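Reviews > Desk & Workshop > Lighting

4 min read

The Plillum clamp lamp, after a whole spring and summer

By Catinca Marinescu
August 26, 2022

I bought the Plillum in April to replace a gooseneck lamp that had started to droop every time I took my hand off it. I mend clocks in the evenings, mostly small brass ones, and I'd gotten used to propping the old lamp up with a dictionary. The dictionary is back on the shelf now and I couldn't be happier!

The clamp is the first thing I'd tell anyone about. It has a wide rubber foot and a big wing screw you can turn with cold fingers, and it grips my old bench (the edge is far from straight) without chewing it up. I've moved it between the bench and the kitchen table more times than I can remember, and it goes on in a few seconds.

Then there's the light itself. You get 8 brightness steps, and the bottom two are low enough that I can leave the lamp on while somebody else watches a movie in the same room. The top one is fierce. I use it for reading worn numbers on dials, and on a mantel clock from 1898 it let me find a maker's scratch I had missed for years.

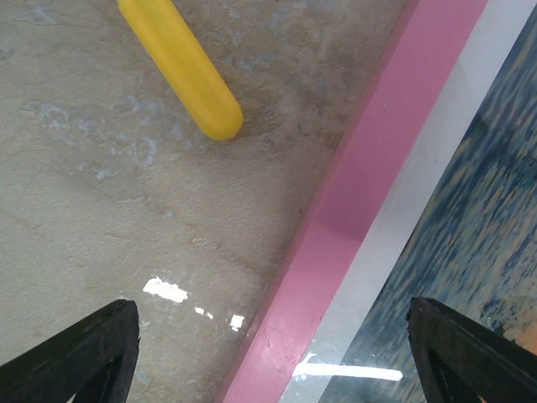
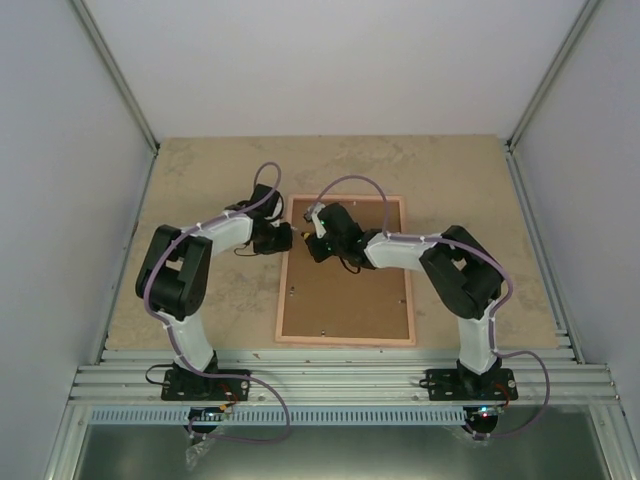 Color is good too. Brass looks like brass, and the blued screws look blue, which my last lamp never managed (everything came out the shade of weak tea). There's a warmer setting for late evenings, and I like it so much that I now read by it, with the head swung around over the armchair.

Now the grumbles. The power cord is too short. Mine reaches the outlet behind the bench with nothing to spare, so I've added an extension. The touch switch sits right where you want to hold the head, and I've turned the thing off by accident more often than I'd like. And the instructions are a folded sheet with tiny drawings, so it took me a week to learn that holding the switch down saves your favorite setting.

My friend Stela Preda has the Flustia, which costs less and has a longer cord. I borrowed it for a couple of weekends. Nice lamp, lovely heavy base, but it takes up a lot of room on a small bench and the head gets hot near your forehead. For sewing at a big table I'd pick hers. For close work in a tight corner, the Plillum every time.

I paid 580 lei at Mihăilă, the lamp shop in the arcade, and they let me try it plugged in before I decided. It comes with a 2-year guarantee and a spare rubber foot in the box, which I haven't needed yet. They also have it in dark green. I got the white one and I've been a little jealous of the green ever since.

Contact | © 2022 Clusberg Bench Notes | Back to top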